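4. Fitting the memory

Lay the tower on its side before you start – I tried it upright once and spent the evening fishing for a screw.

Note: switch off at the wall and unplug everything.

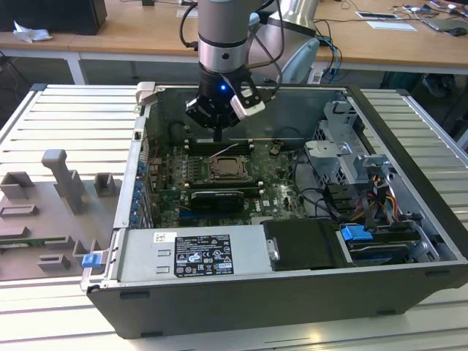
Memory goes in before the processor in my way of doing things, purely out of habit. On this Dell board the socket is still empty, with the black slots close by, so there's plenty of room for your fingers.

1. Open the clips.
2. Line up the notch. It only fits one way round!
3. Press both ends until they click.

Caution: keep your fingers out of the processor socket. The contacts bend if you so much as look at them.

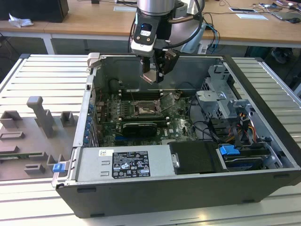 4. Give the stick a gentle tug. If it lifts, go back to step 1 – no harm done.
5. Leave the side panel off for now, as we'll be back in there for section 5.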